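Lurbridge Bedroom Set: hanging up clothes

README, last edited Mar 29, 2021

Lurbridge is a set of short picture sequences about one household job: getting a garment onto a hanger and putting it away. It covers the bed, the hanger and the clothes. Folding is in a separate set, Gesora.

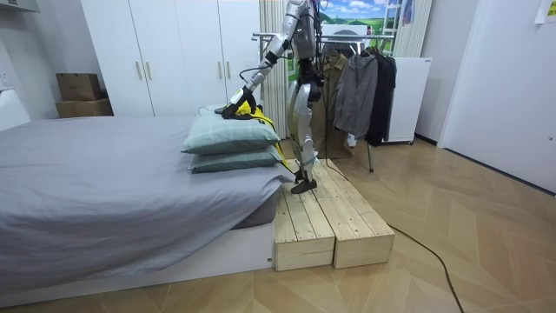
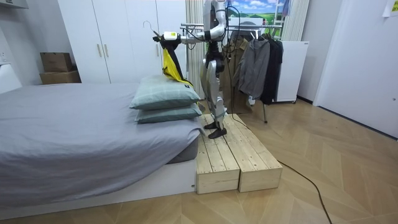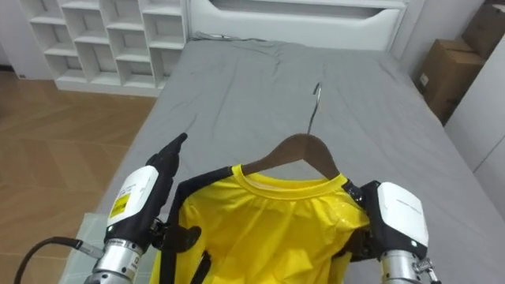

Yellow garment, bedroom layout. The third view is the close one, with the collar and hanger hook showing.

Contents

The set has 160 sequences in 12 folders, one folder per garment. Each folder holds the pictures, a plain text file of notes and a file called steps.txt, which gives the start and end of each step. Views of the same moment share a number. Sequences are numbered in the order they were sorted, so a higher number does not mean a later recording.

Steps

The labels are the same for every garment:

lay out: the garment is put on the bed
insert: the hanger goes in at the neck or the hem
straighten: shoulders and collar are pulled level
lift: garment and hanger leave the bed together
hang: the hook goes over the rail

A step that was tried more than once is labelled each time. If a garment slips off, the label is "drop" and the sequence carries on from there. Trousers have no straighten step.

Room

The layout has a low bed with grey bedding, two pillows in pale checked covers, and a pine platform beside it made of two long boxes. The platform boxes were sometimes nudged between sequences, so do not use their edges as a fixed reference. Pillows may be moved or covered by clothes.

Garment notes

Colour is written in everyday words (yellow, navy, cream). Shiny fabric is marked "gloss", as highlights can be mistaken for a pale trim. Size labels were not copied out.

Known problems

In 3 sequences the notes give the wrong hanger type. They are listed in errata.txt.
The Mazurek folder has no close views.
The Karska folder uses the older label "adjust" for straighten.
Sequences longer than 90 seconds are split into two parts, marked a and b.

Changes

The July release will rename the Karska labels and merge the split sequences. Folder names will stay as they are.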